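Opening Night, Galness

Quarter to seven. No Haoran.

Rongrong had the script open on her knees backstage, page one and page two stuck together with tea. Four years writing it. One man to say the first line, and he was on a bus somewhere past Hundton.

"Cut him," said Sihan.

"He's the father. It's a play about teh father."

Out front, coughing. Seats going down. Her mother's laugh, third row, too loud.

"You do it then," Sihan said. "You know every word."

She did. She'd heard him say them at the kitchen table, the real one, her dad, home from the service and not talking till he was.

Coat on. Sleeves too long. 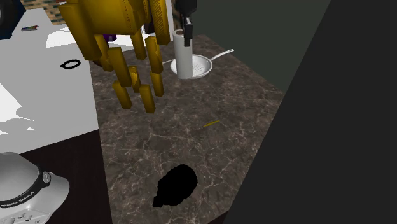
Curtain

Lights. She couldnt see a single face.

"I was nineteen," she said, in his voice, and somebody down there stopped coughing.

Filed under: Short Fiction, Stage & Page

Recent stories
The Itska Road
Two Chairs for Mr. Hou
What Guo Kept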